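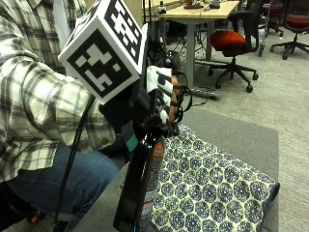

One of our Ulbridge respondents wrote that a cloth is "the polite part of a table," and that she would sooner put a bottle back in the cupboard than stand it on a bare top. We heard gentler versions of this all through the Londoño survey, and it took us a while to see how much people meant by it. Of the 800 households that answered, a good many kept a cloth out all day, meal or no meal, and treated it as the spot where tall things belonged.

### 5. Cloths, bottles and the low seat

The habit is easiest to follow when the person is sitting down. A seated reach comes in from the side, and a tall bottle is often held by its upper part and kept close to the knee before it goes anywhere. Figure 2 has the narrower upper section of a long black object in the hand and the patterned cloth lying beside it, a little wrinkled, with its right edge curled into a roll.
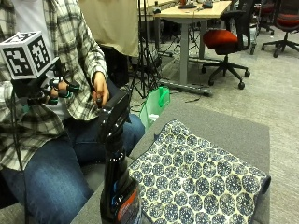 Wrinkles never bothered anyone, according to a reader of our first draft, but a curled edge always got smoothed down in her mother's house before the bottle was allowed near it. We were glad to have this - it fits rather well with the Fenaneo interviews, in which edges came up far more often than stains. The cloth in Figure 3 carries a blue and white pattern inside a dark blue border, with a tall black object standing on it.

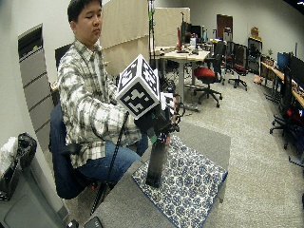 Borders like that one matter to our argument, and we ask the reader's patience while we stay with them a little longer. Several families told us that a border says where the cloth stops being for show and starts being for use, and two of them had given their cloths a hem of their own to get the same effect. We coded these answers under the Flokley headings for placing and straightening, and kept the two apart wherever the wording let us.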